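Shared Laundry Rooms Deserve a Place in Housing Policy

The housing authority in Wernham is expected to decide in July whether new rental buildings must still include a shared laundry. Developers have asked for the rule to be dropped. Their case is that tenants prefer a machine of their own and that ground-floor space earns more as storage or retail. The request is understandable, and it should be refused.

A washer in every unit sounds like progress. In practice, many of the smaller apartments planned for the Paiva district have no sensible place to put one. Sheets and blankets are the hardest part of the problem. A compact machine handles shirts well enough, but a full set of bedding for a family of three can take most of an evening, and it then hangs over doors and chairs in rooms that already hold too much moisture.

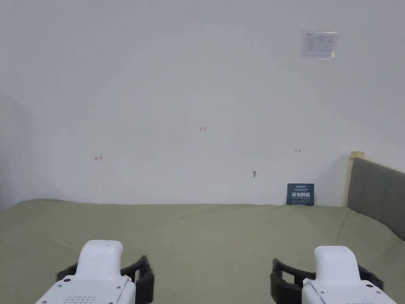

Who pays when a building has no shared laundry? Tenants do, through higher water bills, trips to commercial laundries and the cost of repairing damp walls.

Laurinda Cardoso, who managed rental property in Ullamard for more than seven years, has argued that a laundry room should be treated like a stairwell: a basic part of the building, maintained from the ordinary budget. Her view deserves attention. Where the room is clean, well lit and open at reasonable hours, residents use it. Where it is neglected, they stop – and the low use is then offered as proof that no one wanted it.

The present rule is not perfect. It says nothing about ventilation or opening hours, and it allows two machines to serve a building of almost any size. Those faults call for amendment. The authority should set a minimum number of machines per household, require proper drying space and publish the results of its inspections. Removing the requirement would leave the next generation of tenants with fewer choices and no practical means of restoring them.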